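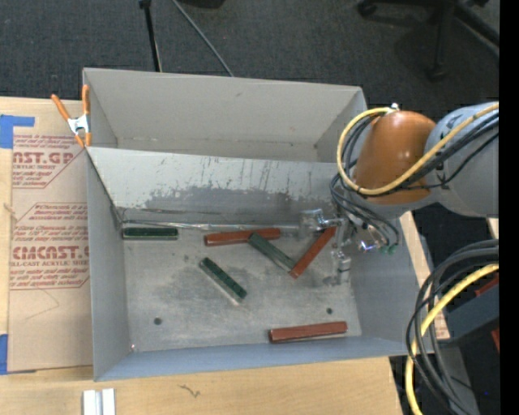
Yufang Shi

Ornville's toy library reopens in July after a two-year break, and it would like its blocks back. The final count before closing came to 1,926. Members have since returned 101, along with a casserole dish that no one at the Skadcombe Road desk remembers lending.

Late fees have been dropped – a generous move, given that the Hsiao Street branch once billed a four-year-old. Returns are open until 6 p.m., and parents are asked to check under the couch before swearing they never borrowed any.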